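Das Institut Mernora sucht für das Projekt Leleo

Teilnehmerinnen und Teilnehmer für die Aufzeichnung von Greifvorgängen (m/w/d)
Befristete Tätigkeit, 8 Stunden pro Woche
Beginn: November

Im Projekt Leleo werden Beispieldaten für ein lernendes System erhoben, das Geschirr und kleinere Haushaltsgegenstände selbstständig greifen und abstellen soll. Die Beispiele entstehen durch Fernsteuerung: Eine Person führt den Roboterarm über ein Bediengerät, während Kamerabilder und Gelenkstellungen aufgezeichnet werden. Für die kommende Erhebungsphase sind 22 Plätze zu besetzen.

Ihre Aufgaben

Sie führen nach schriftlicher Anweisung kurze Greif- und Ablageaufgaben aus, in der Regel 40 Durchgänge je Sitzung. Zwischen den Durchgängen ordnen Sie die Gegenstände nach Vorgabe neu an. Misslungene Versuche werden von Ihnen gekennzeichnet und kurz kommentiert; sie verbleiben im Datenbestand. Ein Teil der Arbeitszeit entfällt auf die Durchsicht bereits vorhandener Aufzeichnungen.
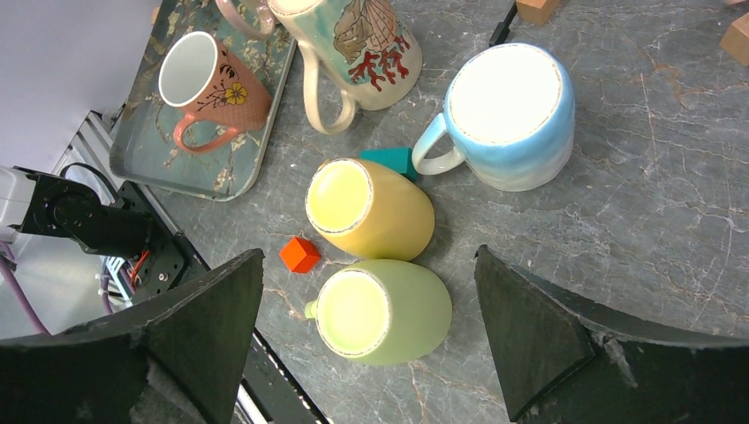 Aufgabenreihe »Tassen«, Blick der Handgelenkkamera: liegende und stehende Tassen auf marmorierter Tischfläche, dazwischen kleine Bauklötze.

Die Aufgabenreihen werden in den Räumen der Arbeitsstelle Blöndal durchgeführt. Eine Teilnahme von zu Hause aus ist nicht möglich.

Ihr Profil

Vorausgesetzt werden die Vollendung des 18. Lebensjahres, sichere Deutschkenntnisse in Wort und Schrift sowie eine ruhige und genaue Arbeitsweise. Vorkenntnisse in Robotik oder Programmierung sind nicht erforderlich. Ausdrücklich erwünscht sind Bewerbungen von Linkshänderinnen und Linkshändern, die in den bisherigen Erhebungen unterrepräsentiert waren.

Rahmenbedingungen

Die Tätigkeit ist auf 3 Monate befristet. Der Einsatz beginnt mit einer vergüteten Einweisung in die Steuerung und in die Aufzeichnungssoftware Climimico. Die Sitzungszeiten werden im Voraus abgestimmt, Pausen gelten als Arbeitszeit. Aufgezeichnet werden ausschließlich die Arbeitsfläche und die Bewegungen des Arms. Ton wird nicht erfasst. Näheres regelt die Einwilligungserklärung, die Sie vor der ersten Sitzung erhalten.

Schwerbehinderte Menschen werden bei gleicher Eignung bevorzugt berücksichtigt. Die Bedienplätze sind höhenverstellbar und stufenlos erreichbar.

Bewerbung

Bitte richten Sie Ihre Bewerbung mit kurzem Anschreiben, tabellarischem Lebenslauf und Angabe der möglichen Einsatzzeiten bis zum 31. Oktober unter dem Kennwort »Leleo – Aufzeichnung« an die Personalstelle des Instituts Mernora. Kosten, die im Zusammenhang mit der Bewerbung entstehen, können nicht erstattet werden.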